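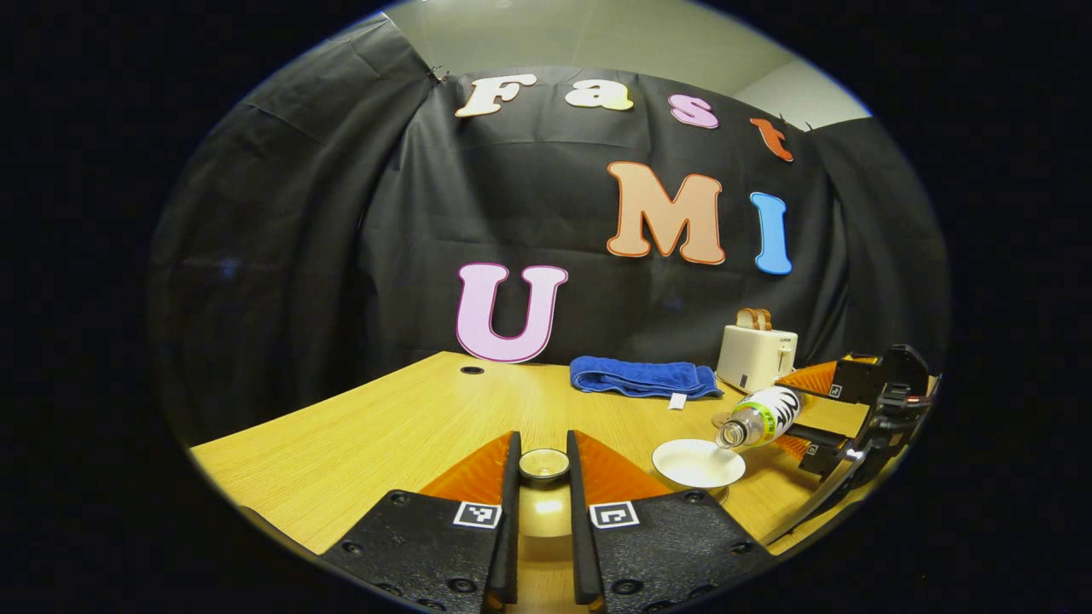
**Breakfast counter check, Gimbridge building, room 706**
Date: February 13, 2023
Last check: January

**Table**

- [x] Top clean, no sticky spots
- [x] Stands level
- [ ] Cable hole clear. *Small black grommet at the back left. Crumbs collect around the rim. Vacuum it, don't wipe them in.*
- [x] Edges free of splinters. *Light wood top, sanded in January. Fine so far.*

**Toaster**

- [x] Set on a flat surface, toward the back
- [x] Control moves freely and pops up by itself
- [ ] Crumb tray emptied. *Not done since the last check. Please sign the sheet when you do it.*
- [x] Cord has no cracks or scorch marks
- [ ] Nothing that burns within reach. *The blue towel is kept on the same table. It should be folded flat and well to the side of the toaster. Never lay it over the top, even when the toaster is off.*
- [x] Bread fits the slots. *Slices that stick up past the top are OK. Thick ones jam. Unplug before pulling out a stuck slice, and no metal knives.*

**Towel**

- [x] Dry before folding
- [x] Care tag still attached
- [ ] Spare on hand. *Hamada order 2111 is still open.*

**Bottles, cups and bowls**

- [x] Labels on all bottles, readable
- [x] Bottles capped after pouring. *Pour low over the bowl, with the bowl on the table. Most of last month's spills were from pouring too high.*
- [x] Bowls free of chips
- [ ] Cups free of chips. *One white cup has a rough rim, thrown out. Replacement is Favex stock number 4000.*
- [x] Cups kept away from the table edge

**Power and floor**

- [x] Outlet cover tight
- [ ] Toaster on its own outlet. *It was sharing a Zukside power strip with the kettle. Strip removed. The kettle goes on the other wall from now on.*
- [x] Floor dry, mat lies flat
- [x] Extinguisher in place, pin and seal OK

**Result:** pass, with open items.

**To do before the next check**

1. Empty the crumb tray.
2. Vacuum the grommet.
3. Move the towel's regular spot to the far end from the toaster.
4. Chase the Hamada order. If it can't ship, buy locally and send the receipt to room 330.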